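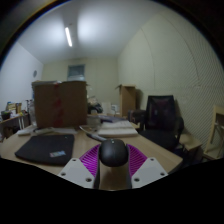

Zulmont hand-held, width reading drifts and now the arm won't let go

Zulmont Users Forum > Faults and repairs

deskpick
Posted Monday, 9:12 am

Looking for ideas before we throw out a lot of work.

We use the hand-held Zulmont to record demos and then run the trained policy on an arm with the same fingers. The task is dull: reach in over a desk, close on a computer mouse, lift it, put it down on the other side. We recorded 1125 demos. The first policy, trained on a small early batch, worked well enough that we kept going.

The policy trained on the full set does not open the fingers far enough at the end. It sets the mouse down, opens a crack, then backs off and drags the mouse with it. On Friday it dragged it right off the edge. The arm carried on with its retreat move and hit the back of an office chair before someone got to the stop button. No one was hurt, one finger tore at the base.

I plotted the logged width when the grip is fully open. It should be flat. It sits flat for a while and then slides down by almost 5 mm by the end. Same grip, same person holding it most days.

Anyone seen this?

tornrib
Posted Monday, 9:40 am

Check the screws on the finger plates. Ours worked loose after a few weeks and the whole plate could rock. Squeeze the fingers on nothing and watch the plate, not the fingers.

deskpick
Posted Monday, 10:05 am

Did that first. All tight. I put a bit of thread locker on them when we built it.

Hollis_B
Posted Monday, 10:31 am

It's the soft fingers. They take a set. Leave them squeezed in a case over a weekend and they don't spring back all the way. We went to stiffer ones from Karimi and the drift went away.

tornrib
Posted Monday, 10:38 am

I don't buy that. The width on the hand-held comes from the slide, and the fingers are bolted on in front of it. They could be made of jelly and the open reading would be the same. Soft fingers would change how hard you hold the thing. They wouldn't change the number when the grip is empty.

Hollis_B
Posted Monday, 10:52 am

All I can tell you is we changed them and it stopped.

tornrib
Posted Monday, 10:55 am

And you had the front end apart to do it, so you probably reset the slide on the way back together. 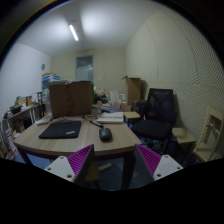
Esmaeil Mazandarani
Posted Monday, 12:20 pm

I look after three of these and have had two do it. Tornrib is right about where the number comes from. On both of mine the return spring had gone weak. The slide stopped short of the end stop when the trigger was let go, and the log showed just what the grip was doing. So the reading was fine and the grip wasn't.

Easy test. Let the trigger go, note the width, then pull the fingers apart by hand. If the number goes up, it's the spring. If it doesn't move and you are still short, the zero has slipped.

Also, and I'd put this ahead of the spring, your arm should not have kept going after it lost the mouse. What are you running it on?

deskpick
Posted Monday, 1:48 pm

Pulled them apart by hand and the number goes up by nearly the whole amount. Spring it is. Thank you.

The arm is on an Asero controller. Force limit was set to 28 N, and going by the log it did trip, only late. The chair rolled with the push and the force stayed under the limit until the chair met the wall.

Hollis_B
Posted Monday, 2:15 pm

Fair enough on the spring. I'll check our old unit, it's in a drawer somewhere.

28 is not that high though. I wouldn't blame the limit. Things on wheels will get past nearly any limit you can still work with.

Esmaeil Mazandarani
Posted Monday, 2:33 pm

Agreed, so don't lean on it. Set a box in the controller that the arm can't leave, and move the chairs out of reach while it runs. We tape a line on the floor. For the retreat, cap the speed until the width passes a set value. If it never passes, stop and wait for a person.

deskpick
Posted Monday, 3:10 pm

Will do the box and the stop on width today. Chairs are out already.

Last question. Can I save the data? By the plot the first 900 are flat, the slide starts after that.

tornrib
Posted Monday, 3:26 pm

Keep the 900 and bin the rest. You could stretch the widths to fit, but the camera saw the fingers where they really were, and then the picture and the number don't agree.

Esmaeil Mazandarani
Posted Monday, 4:02 pm

I'd try the stretch on the place part only, where the fingers open, and compare. Poltov has a script for it in the tools section. But train on the 900 alone first. It may be plenty for one mouse on one desk.

deskpick
Posted Monday, 4:15 pm

Training on the 900 tonight. New spring is on order, and I've added the open width to the start-of-day check sheet. I'll post the plot when it's done.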